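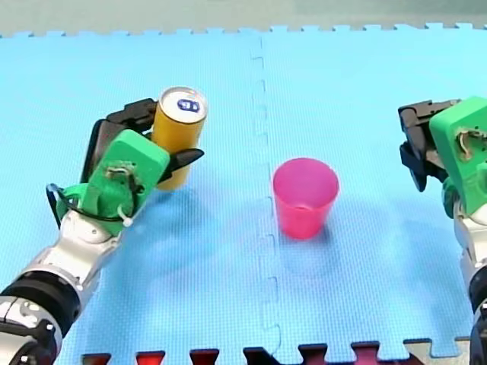
Pallivix Motion Studio
Planning and grasp software for two-arm workcells

Pallivix is a software package from Stusteck for teams running one or two arms on a shared work surface. It takes camera input, finds objects, proposes grasps, plans collision-free paths and sends joint targets to the arm controllers. It runs on a single Linux workstation. You can use the whole package or only the modules you need.

What is in the package

Edach perception module. Edach segments objects on the work surface and fits each one with a simple shape: cylinder, box, tapered cup or free mesh. It works from a fixed overhead or angled camera. Translucent plastic gets its own fitting mode, which uses the rim of the object and ignores the depth readings inside it. Low-contrast surfaces are supported, and patterned ones can be masked once during setup so that seams and edges are not picked up as objects.

Solanki planner. Solanki plans for both arms in one joint space. An arm with no task is still treated as a moving obstacle and is held in a ready pose outside the swept volume of the working arm. The planner keeps track of a held object as part of the arm, so clearances change as soon as a grasp is confirmed. When the held object is turned, the clearance volume turns with it.

Grasp editor. Grasps are stored as short text files with an approach direction, a closing width and a force limit. You can write them by hand, record them by moving the arm, or let the editor propose a set from the fitted shape. The library that ships with version 2 has 367 stored grasps, most of them for household and packaged goods.

Replay tool. Every run is logged with joint states, camera images and planner decisions on one clock. You can scrub through a run, change a planner setting and see what path would have been produced from any point.
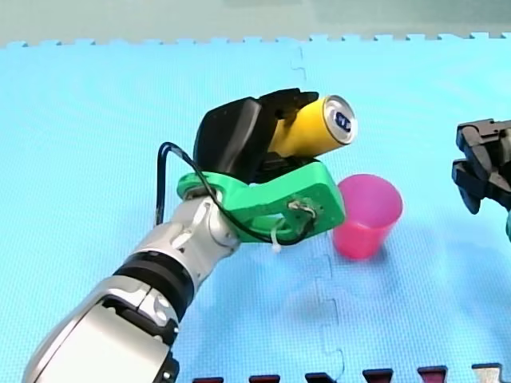
Can held on its side near an upright cup, second gripper open at the right.

Working with tilted and transferred objects

Many of the tasks our customers set up involve two objects at once, one held and one standing. The planner has a tilt constraint for this. You set the allowed angle range for the held object, the point it should rotate about and the minimum distance to the standing object. For a can over a cup, the usual pivot is the edge of the lid. The wrist then moves along an arc and the lid stays near the same spot.

The tilt constraint can be combined with a speed limit on the held object. This is separate from the joint speed limits, which stay in force at all times.

If no path meets the constraint, Solanki reports which joint or which collision pair was the problem. It does not relax the constraint on its own. You can turn on automatic relaxing in the task file, but it is off by default and we suggest leaving it off until the cell is calibrated.

Setup and calibration

Each arm needs a model file, a tool file and a base position. Custom brackets and printed mounts should be added to the tool file as meshes, with cables covered by a padded box or capsule. Cables are the most common thing people leave out, and the planner can't avoid what it has not been given.
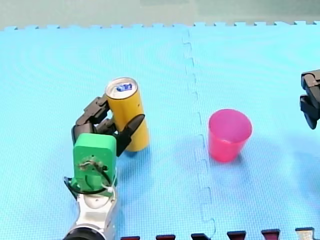

Camera calibration uses the printed board that comes with the license. The routine takes 26 poses per arm. Run it again whenever a camera or an arm base has been moved. A shorter check is built in and compares the expected fingertip position with the observed one - if the two disagree by more than your tolerance, the cell stops accepting tasks until it has been recalibrated.

Requirements

Workstation: 64-bit Linux, dedicated graphics card, wired network to both arm controllers
Arms: one or two, position or velocity interface
Grippers: two-finger parallel or angular, with width feedback
Cameras: at least one color camera, depth recommended
Log storage: 400 GB free recommended

Licensing and updates

Licenses are per workstation and include all four modules. Teaching labs can ask for a shared license that covers several cells on one network. Updates are included for the first year. The next update, planned for April, adds grasp editing from the replay tool and a faster start for Solanki on large tool meshes.

Existing task files from version 1 will load, but tool files need to be converted with the command included in the installer. Keep a copy of the old files - the converter writes over them.

Documents

Installation guide
Task file reference
Tool file reference and mesh guidelines
Release notes, version 2

For a quote or a trial license, use the contact form and list your arm model, gripper type and controller version.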